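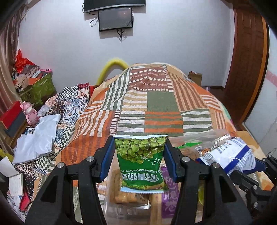 Skelton is a small studio that writes and records sound for games. Footsteps, menus, monsters, weather, the little click when you pick up a coin – if a player hears it, we want to be the ones who fussed over it!

Nusrat Gondal and Calum Crichton started the studio after sharing a desk at a much bigger developer, where audio usually got looked at in the last month before release. They wanted to be in the room earlier. So we ask to come in while the levels are still gray boxes and the hero is a capsule with no arms, and we start making noises right away. Plenty of them get thrown out (we keep everything, though, and you'd be surprised how often a rejected door ends up as a very good spaceship).

Our first full project was Pomare, a puzzle game set in a tidal harbor. It shipped with 338 original sounds, and Wiremu Brunton recorded most of the water himself, in November, standing in it. After that came Clinum, a climbing game with hardly any music at all. The breathing system we built for it changes with your grip, your height and how long you've been hanging on, and we're still proud of it. Players wrote to tell us their hands got sweaty. Best mail we've ever had.

Today there are five of us. Nusrat handles design and direction, Calum does the programming and looks after our tools, and Wiremu records in the field. Ginette Melnyk composes, mostly on a piano with two dead keys she won't let anyone fix. Rhys Tipoki joined us from theater and runs voice sessions, so if your game has grumpy shopkeepers, he's the one to talk to.

We also make Dorkier, our own audio plug-in. It began as a quick hack for testing sounds on a running build without restarting it, and now more than 500 developers use it, many of them students working on their very first game. We love that. It's free for anyone still in school, and Calum reads every bug report, including the rude ones.

We work with teams of all sizes, and we're happy to hear from you even if all you have is a prototype and a sketch of a frog. Send us a build and tell us what you'd like it to feel like. We'll put our headphones on and play it.

14 Shares
3 Comments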